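Majumder Institute for Cell Research
Home News Threads Seminars People Contact

June 7, 2021
Posted by Elīna Petrauskas, Office of Scientific Communication

1/ The Institute is pleased to share new work from the Bhattacharjee laboratory on how proteins fold inside the cell, and on what happens when they fold badly. A thread for general readers follows.

2/ A protein is made as a long chain of amino acids. Before it can do its work, the chain must fold into a particular shape. Many small proteins manage this alone. Larger ones often need help from other proteins, known as chaperones.

3/ Chaperones do not tell a protein what shape to take. That information is held in the chain itself. They keep sticky parts of the chain from binding to the wrong partners while folding is under way.

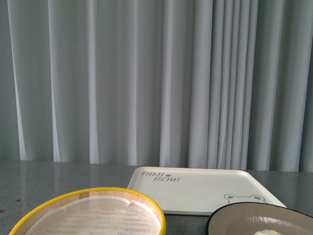

4/ The cell is a crowded place, and crowding makes mistakes more likely. Misfolded chains can gather into clumps, which are hard to clear once they have grown large.

5/ Dr. Dilruba Bhattacharjee and her group asked which proteins in baker's yeast depend most on chaperones when the temperature rises. Yeast is well suited to this question, as many of its chaperones have close relatives in human cells.

6/ The group followed 3435 yeast proteins before, during and after a short period of mild heat. Of these, 291 left solution and entered clumps during the heat period.

7/ Most of the 291 returned to solution once the cells were moved back to their usual temperature. They were released from the clumps and were not broken down, in keeping with earlier studies of the heat response in yeast.

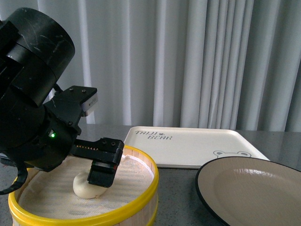 8/ A smaller set of 63 proteins did not return within the recovery period. These tended to be long, with several separate folding regions. Jamila Ranasinghe, who led the laboratory work, is now examining them one by one.

9/ The measurements were analyzed with Tollis, a software package written at the Institute by Sombat Ongart. It compares the soluble and clumped portions of each sample and flags proteins whose balance has shifted. The code and a short manual are available on request.

10/ Some limits should be stated. The study used one strain of yeast and three time points. It does not show that the same proteins behave in the same way in human cells, and it does not test any treatment for disease.

11/ A follow-up study will repeat the heat period in cells that lack one chaperone at a time. Vasiliki Karamanlidis will direct that work under the Bimari fellowship, which supports early-career researchers for up to two years.
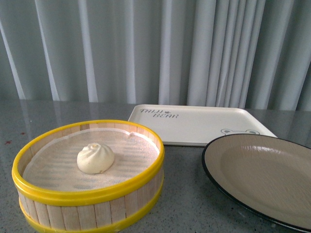 Steamer with a bun, plate and tray on the counter.

12/ Readers have asked how heat inside a cell compares with cooking. The basic event is similar: proteins lose their shape and stick together. When an egg white sets, the change is for practical purposes permanent. A living cell under mild heat keeps its chaperones at work and can undo much of the change.

13/ Dr. Bhattacharjee will present the results in the Zaris Room at the June seminar. Attendance is open to staff, students and members of the public. Registration is through the Seminars page.

14/ Requests for the data tables should be sent to the Office of Scientific Communication. Please give your name, your institution and the tables required.

Previous thread Next thread Back to top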